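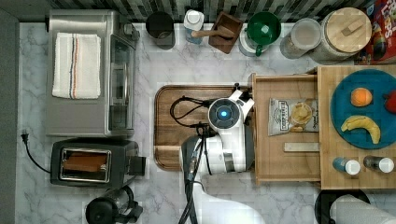 A robot arm at work in a kitchen, with its gripper near an open drawer.

Robots have rules too

When you help in the kitchen, you must follow some rules. You wash your hands and you stay away from the hot stove. For a robot there are also rules, and most of them are for the people who stand near it.

Rule 1: Know where the stop button is. Every person in the room must be able to reach it. At our workshop in Molldale, Drita Nikolovski asks each child to point at the button before the robot is switched on.

Rule 2: Keep your hands out of its space. A robot arm can turn and stretch. Look how far it can reach, and stand one big step behind that place. If you want to take an apple from a plate near the robot, ask an adult to stop the arm first.

Rule 3: Slow is good. When people are close, the arm should move slowly and push only softly.

Rule 4: Look out for fingers. A drawer can pinch you when your brother closes it, and it can pinch you when a robot closes it.

Rule 5: A light is a message. On many robots a light tells you something, but one color does not mean the same on all of them. Ask what it means on yours.

Try it at home: write three rules for a robot in your own kitchen.

Text: Roksolana Vasylenko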